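Wednesday, second week of memory and cognition

I went back to uni at an age when most people are buying a better mattress, and this term it's psychology. Our tutor, Viktória Katona, opened with the serial position effect: read people a list, and they'll keep the start and the end and quietly lose the middle. She then read us 14 words. I got 6, and one of those she'd never said.

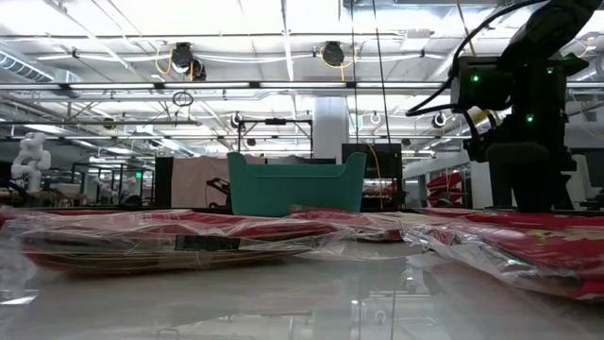
Attila Bodnár reckons the trick is to stop trying so hard and picture each word somewhere in your own kitchen. He got every one of them and was unbearable until lunch.

So I tried the kitchen. My trouble is that my kitchen is already full of things I've forgotten, and the new words went straight in with them. "Anchor" is still behind the toaster, as far as I know. I've since learnt that spacing your practice works better than cramming, a finding I read at 2 in the morning, while cramming.

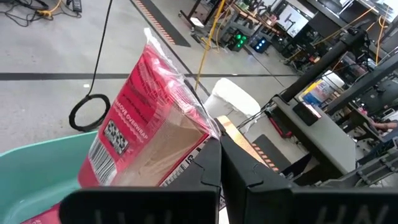
Red box, clear plastic wrap.

The essay is on whether recall and recognition are separate processes – 27 readings, of which I recognise about half and recall the one with the nice font. Viktória wants a plan by the end of the month. I've written the first line and the last.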